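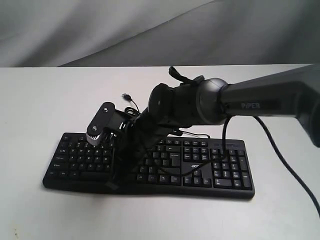 Desurton runs a two-evening developer meetup in Girham every November, and we are looking for speakers for the next one. Most calls like this promise exposure. We have watched what exposure does for people and would prefer to pay you. The fee is $1,000 per talk, the same for first-timers as for the people whose faces are on book covers. What we want in return is a talk about data access code that you have had to live with: queries that got slow, mapping layers that seemed smart when they went in, migrations you would not do again. If all you plan to bring is a black keyboard on a white table and a lot of typing while the audience squints, please think about whether a blog post would do the job better. Live code is fine when it is large enough to read and when you have a plan for the moment it fails to compile.

The program is picked by Citlali Zepeda and Brian Massawe. Neither works for a database vendor. Both have sat through enough product launches to be suspicious of any abstract with the word "seamless" in it.

What we would like to hear

We got 2,958 survey answers from people on our mailing list, which goes to 3,321 addresses. I don't trust surveys much, and this one had a prize draw attached, so read it how you like. The requests that kept coming back were for talks on testing against a real database, on moving off an old data layer without stopping everything else, and on when to skip the object mapper and write the SQL. There was also a lot of interest in "AI and data," which could mean anything. If you have something concrete there, with numbers you measured yourself, send it. If you have a vision, keep it.

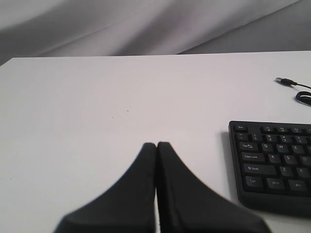
Evelien Jacobs gave the talk people still bring up, and it was mostly her reading her own commit messages out loud and explaining which ones were lies. She had 2 slides. We don't need you to copy that, but it is the level of frankness we are after.

Sessions are 40 minutes plus questions. We record them, and we capture the screen separately from the room so the code can be read afterward. You get to see the recording before it goes up, and you can say no.

What to send

A title and one paragraph that says what went wrong or right and how you know
The language and database involved
Whether you have given the talk before, and where (a repeat is fine, just say so)
Anything you need in the room beyond a projector and a table

Please don't send a slide deck, a headshot or a list of awards. Slides written seven months early tend to be wrong anyway.

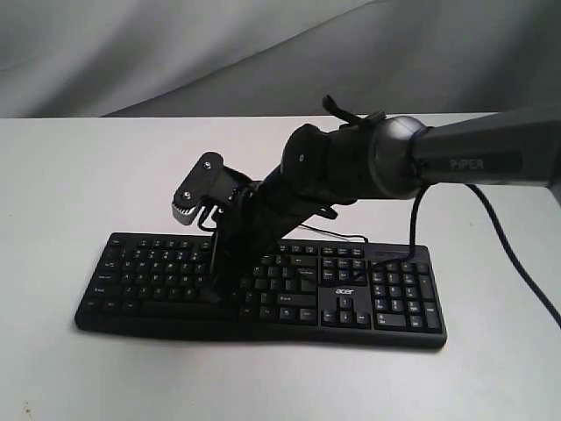
A PiPER arm over an Acer keyboard.

Vendors

Employees of tool companies may apply. Crisóforo Manríquez from Multetti spoke last time and spent half his slot on the cases where their product is a bad choice. That is the bar. Sponsors, Hjaltadóttir included, get a logo on the door and no say in the program.

Travel and dates

We pay train or economy air fare and a hotel for both nights. Book nothing until you have a written yes from us. Proposals opened April 16, 2026 and stay open until the slots are filled. Every proposal gets a reply, including the ones we turn down, and Brian will tell you why if you ask. Send yours through the form on the speakers page, and put questions about fees or travel in the notes box so they reach Citlali.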